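Chapter 4
Midwinter and the Turning of the Year

14 shares 3 comments

Most farming peoples in cold climates have marked the shortest days of the year in some way. The dates differ, and so do the names, but the same few customs come up again and again: a fire kept burning through the night, a meal shared by the whole household, and a period when ordinary work was set aside. This chapter looks at how those customs developed, and at how they changed once written calendars took over from watching the sky.

We begin with the village of Lill, where the midwinter fire is first mentioned in a parish record of 933. The entry is short. It says only that the people "kept the old fire" and were told to stop. They evidently did not, as the same complaint appears again 39 years later, this time with a fine attached.

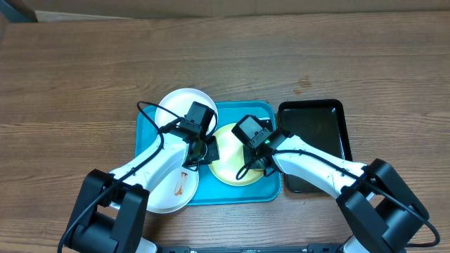
The fine tells us something useful. A practice that has died out does not need to be punished, so a rule against a custom is often good evidence that people were still following it. Ieva Vaher used this method in her study of the Ernon valley, where she collected 59 separate bans on spinning, baking or carting during the midwinter period. Most of them came from church courts. A smaller number came from landowners, who objected to the lost days of work.

Leonardo Costa has argued that Vaher reads too much into these records. In his view, a clerk might copy an old ban into a new book without checking whether anyone still needed it. We return to this disagreement in the second half of the chapter, using the Amari court rolls as a test case - they are unusually complete, and the clerks signed their own entries.

Before reading on, you should be familiar with the difference between a solar and a lunar calendar, covered in Chapter 2. You will also need the table of feast days from the end of Chapter 3. The first section deals with the solstice itself and how it was observed before clocks.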